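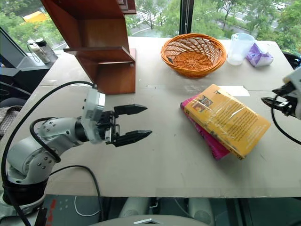 Last updated: January 29, 2026

Filed under: Home & Desk > Reading Stuff

The Clerkier Reading Stand, Five Months In

I bought the Clerkier in August, during a week when my neck had stopped turning left. I read thick books at the kitchen table, badly, with one forearm holding down the pages and the other hand trying to get soup into my face. The stand cost 64 dollars. For that money I could have bought several more books to read badly, so I went in with a certain attitude.

It comes in a flat box with four parts and a sheet of instructions on which a faceless man assembles the thing in three drawings. He is better at it than I am. The back panel slots into the base only one way, and the drawing shows the other way. Once I had ignored him it took ten minutes.

The good news first. The angle adjustment is excellent. There's a bar behind the panel that drops into a row of notches, and it stays where you put it. I have loaded the stand with a history of canals that runs to 1,633 pages, index included, and it didn't sag, creep or fold up in the night. My brother-in-law, Adel Soliman, leaned on it while making a point about parking and it survived that too.

The page clips are where things go downhill. There are two of them, sprung like mousetraps and about as friendly. On a hardback they're fine. On a mass-market paperback they grip so hard that turning a page takes two hands and some planning, and on thin paper they leave a little dent near the bottom corner. I own a few paperbacks I'd be sorry to see dented, so those still get the forearm.

Library books in plastic jackets are a separate problem. The slippery cover slides down the panel until the spine hits the ledge, and then the whole book tips forward very slowly, like a man falling asleep in church. I fixed this with a strip of shelf liner. You shouldn't have to fix a 64 dollar object with shelf liner, but I had some.

I also tried the Sovia, which Sherif El-Sayed next door lent me for a weekend. It's lighter and folds flat enough for a bag, and its clips have rubber tips. It also can't hold anything fatter than a beach novel. The canals sent it over backward twice. If you read on trains, get the Sovia. If you read things that could stop a door, it won't help you.

One complaint about the finish. Clerkier describes the color as "warm oak." Mine is the color of a weak cup of tea, and after five months there's a pale ring on the ledge where I rested a glass for one evening. The felt feet are still attached, though, all of them – I did not expect to be writing that.

My neck turns left again. I can't prove the stand did it, but I've stopped eating with my elbow in the air, and I finished the canals in November. I'd buy it again if it went on sale, and I'd throw the clips in a drawer.

Rating: 3.5 out of 5

Recent in Reading Stuff
Ouazzani Clip Lamp: Bright, Then Brighter, Then Off
Bookends That Hold Up Books, Ranked
Bondon Lap Desk Review
Do You Need a Page Weight? (No)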